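Reusable Bottles at School Sports Events
Student project report, Consumer Products course
Nouhaila Alaoui and Dagmar Hrnčiar

Background
Irndale students get through a lot of throwaway cups at home games. We wanted to know if a team bottle sold at the snack window would be used again or end up in a locker. The school store already sells hoodies and caps with the club logo, so a bottle was an easy thing to add.

Products
We compared two bottles. The Cenovmont is aluminum with a screw lid and a sipper top. The Brumisard is clear plastic with a flip straw. Both can be printed with a logo in one color. We left out glass because the gym does not allow it.

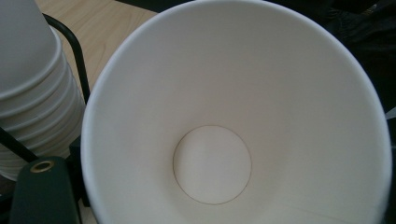

Figure 1. White paper cups, one seen from above.

Survey
We handed out 200 paper forms in April, during lunch and before evening practice. We got 141 back. The form asked which bottle people liked, what they would pay, and if they already owned one. A lot of people skipped the price question, so we did not use it in our results.

Most of the people who answered picked the Cenovmont. The main reason they wrote down was that it looked like a real sports bottle. Parents liked it as a birthday gift. The Brumisard did better with runners, who wanted to see how much water was left.
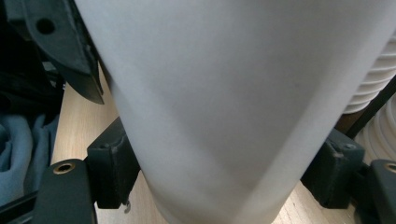
The lids caused the most complaints in both groups. The sipper top on the Cenovmont has a small loose cap, and two testers lost theirs in the first week. The Brumisard straw is hard to clean without a brush – one is not included.

Sales trial
The store ordered 100 Cenovmont bottles through Fawzy, the supplier it uses for caps. We sold 49 of them by the end of the season. Sales were best at the first home game and slow after that.

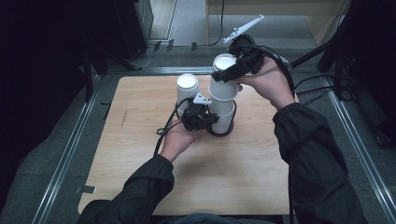
Figure 2. Paper cups in two stacks on a wooden board.

People who bought a bottle could refill it free at the snack window. We had planned to keep a tally of refills, but the sheet was filled in for only part of the season. We can't say how much cup use changed.

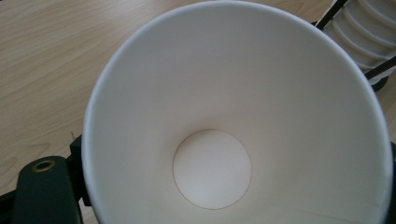

If the trial is repeated, we would order fewer bottles at the start and ask Fawzy about spare caps. The logo should also be moved up, as a hand covers it when someone is drinking. Dagmar has the blank survey form and the order sheet for next year's group.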